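Stenico (inventory software)

Stenico is a stock and order synchronization application for online merchants
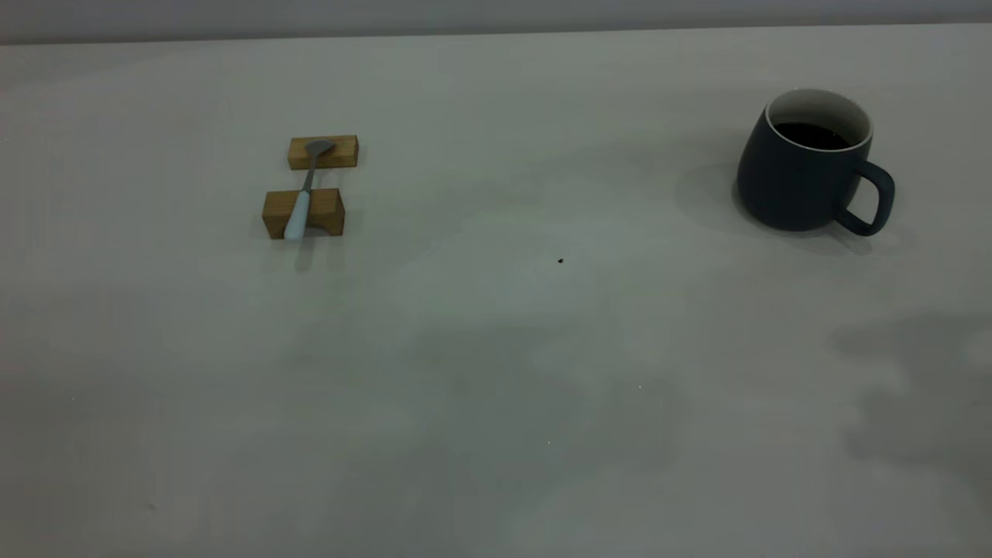 that sell the same goods through more than one store or marketplace. It is developed by Flesex, a software firm founded by Vasiliki Balaskas, and is offered both as a hosted service and as a set of extensions for individual store platforms. The application keeps a single record of the quantity available for each item and passes changes to every connected sales channel.

Overview

Merchants who sell through several channels commonly face the problem of overselling, in which an item is bought in one store after the last unit has already been sold in another. Stenico addresses this by holding a central stock ledger. When an order is placed in a connected store, the ledger is reduced and the new quantity is sent to the remaining stores. Returns and canceled orders are handled in the same way, although the merchant may choose to hold returned goods for inspection before they are counted as available.

The application does not process payments and does not host storefronts. It is intended to work alongside the merchant's existing store software.

History

Development began as an internal tool named Pindetti, which Flesex used to manage orders for a small group of clients in the homewares and kitchen goods trade. Pindetti read order files once an hour and produced a list of corrections that staff entered by hand. Balaskas later directed a full rewrite, and the product was released to the public under its present name in October. The first public release supported two sales channels. Support was extended to six in the following release, which also introduced separate ledgers for merchants with more than one warehouse.

The name Pindetti was kept for the command-line import utility, which is still supplied with the extensions.

Features

Stock ledger. Each item is identified by a merchant code. Where stores use different codes for the same item, the codes may be linked in a mapping table. Bundles and sets are treated as groups of component items, so that the sale of a set reduces the quantity of each part.

Safety stock. A merchant may reserve a number of units that are never shown as available. The reserve can be set for the whole catalog, for a category or for a single item.

Order routing. Orders are assigned to a warehouse by distance, by available stock or by a fixed order of preference. Split shipments are permitted but are turned off by default.

Reports. The application produces daily and monthly summaries of stock movement, and these can be exported as spreadsheet files. Detailed event records are kept for seven months – after that time only the monthly totals remain.

Integration

Extensions are installed from the administration panel of the store and connected to a Stenico account by means of an access key. Stores without a dedicated extension may use Aoki, a connector also maintained by Flesex, to exchange data through a general web interface. Aoki requires some technical knowledge and is not covered by the standard support plan.

Licensing and use

The hosted service is sold by subscription, with fees based on the number of orders processed each month. The extensions are free of charge but have no function without an active account. Flesex has reported 3,853 active merchant accounts, most of them held by small businesses.

Limitations

Updates depend on the response time of each connected platform, and short delays may occur during periods of heavy traffic. Items sold by weight or length are supported only in whole units. The application does not track serial numbers or expiration dates, and merchants with such needs must keep separate records.

See also

Inventory management software
Order fulfillment
Multichannel retailing

Last updated: 2018-03-10
14 shares | 0 comments
Contact | Copyright notice | Back to top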